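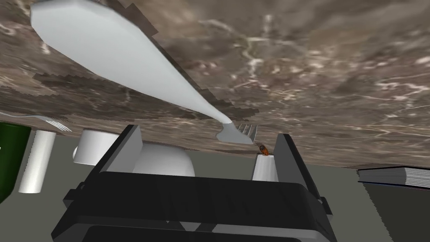 Section 2: Working out what to buy before you order anything

I wrote this section of the Mekberg set-up guide after placing my own first order in the wrong sequence, so please read it through once before you open the price list. You don't need the arm in the building yet. All you need is the simulator, a tape measure and a spreadsheet (paper is fine, my first budget was on the back of a delivery note).

2.1 Try the job in the simulator

1. Install Plallari on the computer you already own. Don't buy a new one for this! If it opens the starter table without stalling, it's good enough for planning.

2. Put your own sort of clutter on the table. I work with tableware, so mine has forks, a mug, a small cup and a bottle, plus a book. Rendered marble will do for a surface – you're checking reach and grip at this stage, and the finish can wait.

3. Switch to the gripper view and look at the two fingers against each thing you want picked up. Write down the thinnest item and the widest item. Those two numbers decide which gripper kit you order.

4. Run each pick 50 times with the items moved a little between runs. Save the log. You'll want it when somebody asks why you chose the more expensive fingers.

Note: A fork can look enormous in the gripper view when it's close to the viewpoint. Take your measurements from the real fork, with the tape.

Caution: Rendered cups don't break and rendered forks don't scratch anything. A good score in Plallari tells you the reach is right. It says very little about grip force, so leave money in the budget for finger pads.

2.2 Measure the room

5. Measure the bench where the arm will stand, including the overhang at the back. The base plate needs 30 centimeters of clear depth, and the cable needs a bit more behind that. I forgot the cable and ended up moving a shelf.

6. Check the doorway and the stairs. The arm ships in one crate, and it's an awkward one.

7. Find the nearest outlet and see what else is plugged into it. A kettle on the same circuit is a bad idea.

2.3 Put the budget together

8. Start with the arm, then add the gripper kit from step 3. Add the base plate separately, as it's listed on its own page and very easy to miss.

9. Add spare pads. Order code 202 is the soft set, and it's the one I'd get for anything glazed or polished. I go through a set faster than I'd like.

10. Set aside some 300 dollars for odds and ends: clamps, a longer cable, a mat for the bench, replacement mugs. I thought that was generous when I first typed it in. I've since spent all of it and a bit besides.

11. Put your own hours in too, even if you aren't paying yourself. Setting up the table in the simulator took me an afternoon, and matching it to the real bench took a good deal longer.

Note: If you're deciding between the Trevor and the Starna gripper kits, go back to your two numbers from step 3. The Trevor opens wider and suits mugs and bowls. The Starna has slimmer finger ends, so it does better with cutlery. I bought the Starna first and then wanted the Trevor for bowls, and you can swap them on the same wrist – just remember each one needs its own pads.

Caution: Don't order both kits on day one to be safe. Once a kit's seal is cut it can't go back.

2.4 Place the order

12. Send the base plate and arm order together so they come in one delivery. Pads can follow later.

13. Keep the quote. Prices in this guide were checked on 8th March and the list is due to change in April, so ask for the date to be printed on yours.

14. While you wait for the crate, keep the Plallari table saved under a name you'll recognize. Section 3 starts from that file.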